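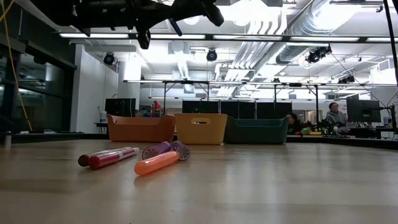
Got to the Gondal open day a bit after ten, parking already full, ended up on the grass by the loading gate. The place does paper and card — school notebooks, folders, the thick divider stock you get in binders — and they open the doors once a year in November. Registration first, name tag, hairnet for the coating hall. Most of what they sell ends up in classrooms. Coffee was decent. Then split into groups, mine went out with Hina Ghumman, who runs the finishing side and walks very fast.

Started at the reel store. Cold. Reels stacked three high, each with a paper ticket, and she pulled one to show us the weight: 824 kg. They want them to sit two days before they go on the line so the moisture evens out. Somebody asked what happens if you skip it. Curl, she said, and held up a folder that would not lie flat.

Slitting next. Loud, ear plugs handed out too late. Then the ruling machine, my favorite. It's old, a Drotetti, bought used and rebuilt on site over one winter. Prints the blue lines and the red margin in one pass, 258 sheets a minute on a good day. You can stand close enough to smell the ink. Junaid Janjua was running it and let us feel a sheet straight off the end, slightly warm.

Coating hall was a let down — line stopped for a roller change, so we looked at a roller. Nice roller.

Lunch in the canteen, lentil soup and bread, five minutes late becuase the other group got there first. Sat with Kátia Andrade from Plitent, they buy the divider card and punch it themselves. She was mostly there about delivery times. Says the 36 day wait last spring nearly cost them a school contract. Gondal says it's down to two weeks now, we'll see.

Afternoon was talks. Octavian Manole on recycled pulp, good slides, too many of them. The short version: recycled content is fine for covers, harder for writing paper, kids press hard and the pen goes through. Sadia Rizvi had the better one, on stitching versus glue. Passed round two notebooks that had been through a full school year. The glued one had lost its middle pages.

Skipped the Q&A to get a second look at the stitcher before they shut it down. Glad I did. Wire comes off a spool, gets cut, bent and pushed through in one move, too fast to follow untill they slow it for you.

Shop by the exit, seconds by the box, cash only. Got a box of squared notebooks with the margin printed crooked. Next one is same month next year, sign up early, the morning tours go first.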